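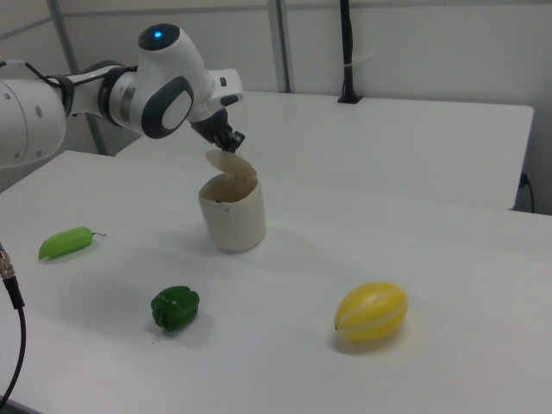 About Karaki

Hi, I'm Carla Haddadin, and I started Karaki in my kitchen with one secondhand sewing machine and a pile of curtains my neighbor wanted shortened. That was October, and by the holidays I had hems all over the house (my dog slept on a stack of them).

These days we're a shop of 3, and we do alterations, repairs and a few custom pieces when the calendar lets us. Theano Psarras runs the bridal side. She trained as a pattern maker and she's much more patient than I am with tiny covered buttons! I take the everyday stuff: jeans, coats, zippers, the suit you last wore two sizes ago.

Last year we fixed 993 garments, and 385 of those were zippers. If yours is stuck, please don't yank it. Bring it in and we'll usually tell you on the spot whether it needs a new slider or a whole new zipper, and the slider is a lot cheaper.

We also teach. Our beginner class is called Plirnon, after a street Theano's grandmother lived on, and it covers threading a machine, sewing a straight seam and making a tote bag you can take home. Classes are small and run for two evenings. Machines and thread are included, but bring your own fabric if you're picky about color like me.

You don't need an appointment for hems or repairs. For wedding dresses you do, and the earlier the better. Bring the shoes you'll be wearing, too!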